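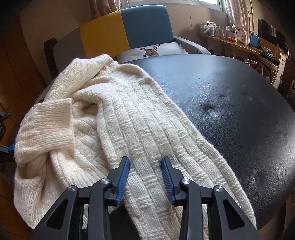 Pisel Garment Handling Rules

README, version 7
Last change: Oct 12, 2021

Welcome! These are the house rules for recording garment handling with hand-held grippers in the Pisel collection. They started as a page of notes at our Savstead site and grew once Hjaltested began recording too – two sites, two sets of habits, and a lot of folded sleeves that didn't match. Now both follow the same text, and we're really happy with how much easier the recordings are to use together.

What the rules cover

Knitwear, woven tops, towels and small blankets, handled in ordinary rooms on ordinary furniture. Shoes, belts and anything with loose pins are out for now.

Before you start

Leave the room as it is. Cushions, curtains and full shelves in the background are welcome, but names, mail and screens showing text must be put away or turned off.
Check that both jaw pads are clean and seated flat. Lint in the grooves changes the grip more than you'd think!
Open and close each gripper 5 times and watch that both jaws move evenly.
Lay the garment down loosely. Don't smooth it first.

Handling knits

Knits get their own section (our favorite one to write). Approach with the jaws open and pause above the fabric before closing. Take a fold or a hem edge where you can. On textured knits, such as basket patterns with raised ridges, close slowly and lift a little before you pull sideways. If a stitch catches, stop, open the jaws and free it by hand. Mark the take "snag" and keep it – snags are useful data.

Cuffs and ribbing stretch a lot, so never pull one gripper against the other across a cuff.

Length and labels

A take runs 60 seconds at most. Each garment gets 5 takes per surface, and a change of surface starts a new group. Label the fabric by its look (knit, woven, fleece) unless the care tag gives the fiber. Write "unknown" freely. Surface labels follow the same idea: "leather-like" is a perfectly good label.

Known gaps

Dark knits on dark surfaces are thin on the ground, and Hjaltested has very few towels. The Brulldale recordings from March used an older label list and have not been converted yet.

Changes

Send proposed edits to the rules as a short text file with one change in it. Both sites try it out before it goes in. Small wording fixes are just as welcome as big ones!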